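Corner shelf (bath and kitchen)

A corner shelf, also sold as a corner caddy, corner basket or shower corner, is a small quarter-circle tray made to fill the right angle where two walls meet. It holds soap, shampoo, sponges and whatever else a household has failed to find a place for. Larger pieces of furniture share the name, but this article concerns the small kind, which lives near water and is seldom dusted.

Form

The basic shape is a slice of pie. Two straight sides form a right angle and sit against the walls, and a curved front closes the gap between them. Most models have a raised lip along the curve to keep bottles from walking off the edge. The straight sides usually rise higher than the lip and carry whatever fixing the maker has settled on.

Because the shelf has to drain, the floor is nearly always pierced. Makers use round holes, straight bars, a wire grid or slots. Slots let water out quickly and also let out the last third of any bar of soap, a loss that manufacturers' literature tends to pass over.

Metal versions are cut from sheet and folded, or else bent from wire. Plastic ones are molded in a single piece. Glass is favored in hotels, where somebody else does the wiping.

Slotted metal type

In the slotted type, the openings in the floor often follow the curve of the front, one arc inside the next, so that the pattern looks like ripples with most of the pond missing. The front wall may be slotted too. Finishes run from bright chrome to matte black, with dark green and other quiet colors for buyers who feel that shampoo deserves a more serious setting. A hole high on a back wall takes a screw or a hook, according to the design. 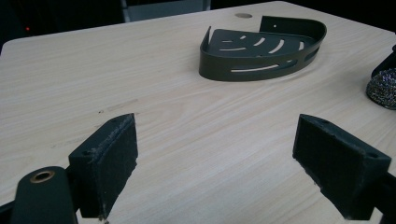
Mounting

Four methods are in common use.

Screws hold best and are liked least, as they require drilling into tile. A tile bit and a slow drill will do the job. So will a fast drill, with a new tile afterward.

Adhesive pads are now the usual choice in rented homes. The wall must be clean and dry, and most instructions ask for a wait of 24 hours before anything is placed on the shelf. The wait is widely observed until the next shower.

Suction cups work on smooth glass and glazed tile. They are known for letting go at night.

Tension poles run from the tub to the ceiling and carry several shelves at once. A pole avoids both holes and glue, and can be taken along when moving, although it is commonly left behind.

Loading

Stated weight limits vary a good deal. The Woneck Minja, a folded steel model, is rated for up to 4 kilograms, which covers a family's shampoo but excludes leaning. Weight is best kept toward the back corner. Tall bottles go against the walls and short ones at the front, an arrangement that lasts until someone else uses the bathroom.

Kitchen use

Beside a sink, the same shelf holds dish soap, brushes and scouring pads. Steel wool left on coated metal can scratch the finish or leave rust stains, so it is better kept in a holder of its own. On a countertop the shelf may stand unfixed, where it makes a passable spice tray.

Care

Soap film should be wiped off weekly, and is wiped off when guests are expected. Warm water with a little white vinegar loosens limescale on most coated metal, followed by a rinse. Slots are cleaned with an old toothbrush. Abrasive powders dull a matte coating, and a chip down to bare steel should be dried and touched up before it rusts.

Design notes

In a short essay for the Jesinon housewares catalog, the designer Emmanuel Shemweta called the corner "the only part of a bathroom that comes free." He favored a tall back and a low lip, and thought suction cups a form of gambling. His own Dunura shelf was fixed with screws.

See also

Dish rack
Soap dish
Shower caddy
Tile bit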